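Second leg after a 1-0 home defeat: how do we go through?
Cleiton Bragança

My daughter's under-14s lost 1-0 at home to Bulldale in the first leg and we go there on Saturday. The coach talked about away goals, but the league handbook doesn't mention them at all. If we win 1-0 over there, is that it, or do we get extra time? I've asked two other parents and got two different answers!
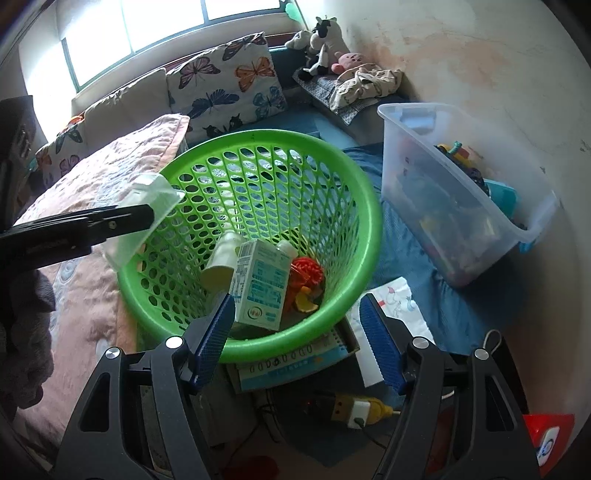
2 replies

Normunds Navickas
If the handbook is silent on away goals then they don't count, so 1-0 to you makes it level over the two legs. Our girls had the same thing at Flultbridge last April and it went straight to penalties, no extra time (legs were 25 minutes each way that season, which felt like nothing). Win by two and you're through. Check the cup rules though, they're usually a separate sheet from the league ones, and ours was tucked at the back.

Isamu Kawaguchi
Away goals went years ago I think? Could be wrong. We lost ours on pens anyway, with almost 80 people watching, and my lad still won't talk about it. Good luck Saturday, and get there early because parking at Bulldale is awful.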